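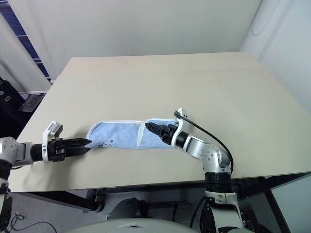 Terry cloth, also called terry towelling or simply towelling, is a woven fabric covered in small loops of yarn. The loops give the cloth a great deal more surface than a plain weave of the same size, and it is this extra surface that lets it drink up water so well. Most of us meet it first thing in the morning, in the form of a bath towel, and it is also made into flannels, dressing gowns, beach robes, bibs and – in the days before disposables took over – babies' nappies.

Weaving

Terry is woven on a loom with two sets of lengthwise threads, known as warps. The ground warp is held tight and makes the body of the cloth, while the pile warp is kept slack. After every few crossing threads the whole group is pushed up firmly against the finished cloth, and the slack yarn has nowhere to go but up into loops. Cloth with loops on both faces is the usual sort for towels. If the loops on one face are sheared off, the result is velour, which feels lovely and soft but dries the skin rather less quickly.

Yarn and weight

Cotton is by far the most common fibre, though linen and bamboo viscose are used as well. Weight is given in grams per square metre, and a light gym towel may come in at 340, with thick bath sheets a good deal heavier. A heavier towel feels more generous but takes longer to dry on the rail, and in a damp house many people are happier with a thinner one.

Edges

The long sides are normally finished with a narrow woven selvedge or a hem, and the short ends often carry a flat band without loops, called the dobby border. Piping or binding may be sewn on for decoration.

Care

New towels are best washed once before use, as finishes left on the yarn can keep water out. Fabric softener coats the loops in much the same way and is better used sparingly, if at all. A good shake before hanging helps the pile to stand up again, and a pulled loop may safely be snipped with scissors – the ground weave holds the rest in place.

See also: Velour, Huckaback, Waffle weave, Flannel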